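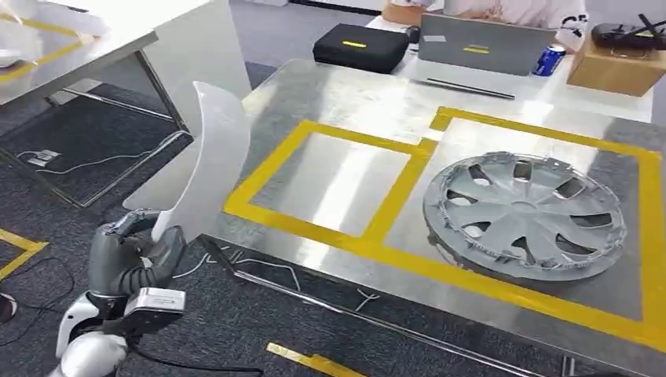

Workstation Inspection Checklist: Steel Parts Table
Site: Delen building, Ostrowski wing
Completed by: Evanthia Zacharopoulos
Date: Sunday, March 24, 2024
Form 948

Mark each item Pass, Fail or N/A. A comment is required for every Fail and may be added to any other item.

Section 1. Table surface

1.1 Top free of sharp burrs and raised edges. Pass.
1.2 Front edge sound along its full length. Pass.
1.3 Surface finish acceptable. Pass. Comment: Scuffing in the left zone is cosmetic and does not need repair.
1.4 Glare from overhead lighting acceptable to staff. Fail. Comment: The steel reflects strongly on the side facing the desk. Facilities is asked to review the position of the lights. The same comment was entered in November.

Section 2. Floor marking tape and table marking tape

2.1 Yellow tape present around both zones. Pass.
2.2 Shared strip between the zones intact. Pass.
2.3 Tape corners pressed down. Pass. Comment: Replace the tape at the first sign of lifting. Do not lay new tape over old.
2.4 Floor marking. N/A.

Section 3. Parts in zones

3.1 Hubcap face up and fully inside the larger zone. Pass.
3.2 White plastic part assigned to the smaller zone. Pass. Comment: The part is to be set down inside the tape and must not bridge the shared strip.
3.3 No loose hardware left in either zone. Pass.
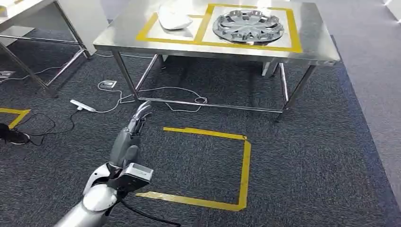
Section 4. Legs and area under the table

4.1 Legs and lower crossbar free of visible damage. Pass.
4.2 Table does not rock when pressed at each corner. Pass.
4.3 Nothing stored under the table. Fail. Comment: Small white item toward the back. Remove it or obtain written approval from the area supervisor.
4.4 Carpet flat, with no folds or loose seams. Pass.
4.5 Clear walkway of 90 cm on the open side. Pass.

Section 5. Adjacent desk

5.1 Carrying case closed and set back from the desk edge. Pass.
5.2 Food and drink kept away from equipment. Fail. Comment: Soda can beside the open laptop. Drinks are to be kept in the break area.

Corrective actions

Items 4.3 and 5.2 are to be closed by the area supervisor before the next shift. Item 1.4 is referred to Facilities under the Pulden maintenance agreement. Return the signed form to Room 200.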